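Orla Foley
My bracelets, a small thread for December. I promised to show how I sort them before the new year.
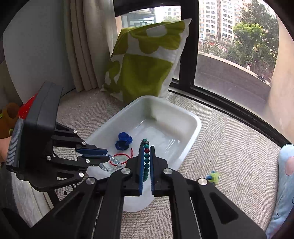 Green stone beads with one red bead - my favorite of all.

1/ For a long time I kept everything in one cloth bag. Big mistake. Strings and beads made one knot together and I needed a whole evening to open it.

2/ Now I use a white plastic tray with high sides. I put it on the carpet near the window, where the light is good. Beads cannot run away from there!

3/ The thin red string one has loose ends, so it catches on everything. It was lying over the clear pale blue crystals again. Next time these two go in different places.

4/ The bright blue cord is still in a knot. I bought it in Kosness, 2 meters for almost nothing, and I wanted to braid it. Maybe this winter.

5/ The green one I will keep apart from the others, in a small box from Dunne. I wear it most, and the elastic is getting tired.

6/ Does somebody know a good strong elastic for stone beads? In the Vomel shop they have only the 20 meter roll and it looks too thin to me.

7/ Thank you for the kind words yesterday. Earrings are the next job - I am a little afraid of that drawer.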